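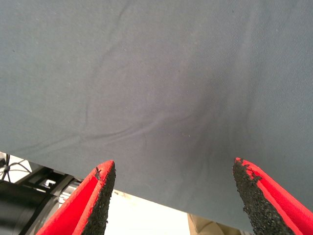 Setting up the Veser for the first time takes longer than the leaflet in the box would have you believe. The leaflet says "ready in minutes", and we have never managed it. Clear the bench first and wipe it down with something that doesn't shed. Grey twill cloth is handy for covering the machine between sessions, but pale specks of lint stand out on it, and the same specks will stand out on a dark chocolate bar. Shake the cover outside before it goes anywhere near the bowl, and don't fold it over the open machine.

Part 2. Assembly and first melt

Read this part through once before plugging anything in. It replaces the printed leaflet, which was written for the older Courtois model and still shows a lid clip yours doesn't have.

1. Stand the base on a level bench, away from the kettle and the sink. Steam is a bigger problem than the maker lets on. A few drops of water will seize a whole bowl of chocolate, and no setting on the control panel will bring it back.

2. Check that all 4 rubber feet are in place. If one is missing, the machine will still run, but it will creep along the bench while you're looking elsewhere.

3. Wash the bowl, scraper and baffle by hand in warm water. The box says dishwasher safe. Our first scraper came out of a dishwasher with a bend in it, so take that claim however you like. Dry everything thoroughly, then leave it out overnight if you have the time.

4. Drop the bowl onto the drive hub and turn it slowly until it settles. It should sit flat. Forcing it cracks the collar, and the collar is not covered by the warranty.

CAUTION: Unplug the base before fitting or removing the bowl. The switch on the front puts the machine on standby only.

5. Fit the baffle, then the scraper. The scraper should just brush the wall of the bowl. If you hear it scraping, loosen the thumbscrew a little and try again.

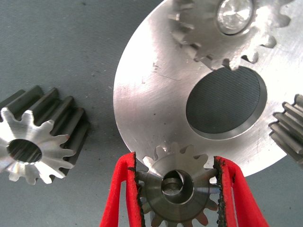 6. Weigh the empty bowl and write the figure inside the front cover of this guide. Ours came in at 1,131 grams. You'll want it later, when you are trying to work out how much chocolate is left without tipping it out.

7. Add chopped chocolate behind the baffle. The advertised capacity is generous. Fill to the lower line for your first batch and ignore the upper one until you've seen how it behaves.

8. Set the melt temperature from the figures printed on your chocolate bag. Do not use the "Auto Dark" button. We tried it on couverture from two suppliers and got streaky bars from both.

9. Start the bowl and wait. Warm-up can take up to 13 minutes in a cold kitchen, and longer if you keep lifting the lid to look.

NOTE: The display reads the temperature at the probe. Chocolate against the wall may be warmer. Keep a separate thermometer handy and believe that one when the two disagree.

10. When everything has melted, bring the temperature down to the cooling figure on the bag and add your seed. The machine beeps when it thinks the chocolate is in temper. It may be right. Smear a little on baking paper anyway and let it set before you fill a single mould.

If the test smear is dull or streaky

Go back to step 8 and start over. The maker suggests pressing Hold and waiting, but in our kitchen at Clumlow this gave us thicker chocolate and the same streaks. Overheated milk chocolate that has gone grainy won't recover either - keep it for brownies.

If you are taking the machine to a market

Pack the bowl separately. We took ours to the Multesthorpe chocolate fair in January with the bowl in place and spent the first hour reseating it. Check the power supply at your stall too, as a shared extension lead with somebody's coffee urn on it will trip sooner or later.

Cleaning is covered in Part 3.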